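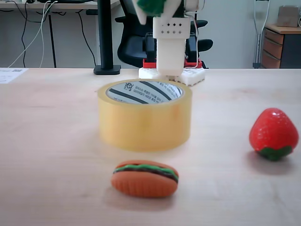 Zerby Robot Arm Club: questions we keep getting

Will my child learn to program a robot?
A bit. Most of September goes on getting the arm to pick up one small thing without dropping it. Anyone promising more in a month is selling something.

Does it work on its own?
The leaflet says so. I'd wait and see.

Do we need to buy a kit?
No. Ignore the adverts.

What age?
Under 18.

Will it help with university?
I doubt it.

Who do I ask about places?
Setareh Nouri, after 4 pm.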